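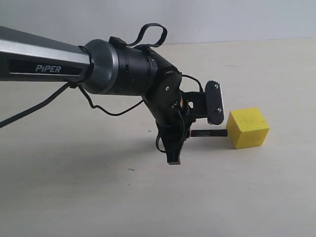 January 25, 2022

Finished the grant report for the Duseo marsh at last. Enby want every hectare accounted for, so 178 of them are now "restored", 169 are "recovering" and one corner is under a car park, which I have put down as "other". The Vumik lot sent back my section on reed beds with a single remark, that it was too long. It was a page.

Spent the evening on the mailing list for the wetlands newsletter. We print 800 and I suspect the herons get most of them. Still no word from Uchida on the sluice gate, promised for August. They didn't say which August.

Must buy new waders. Left one leaks.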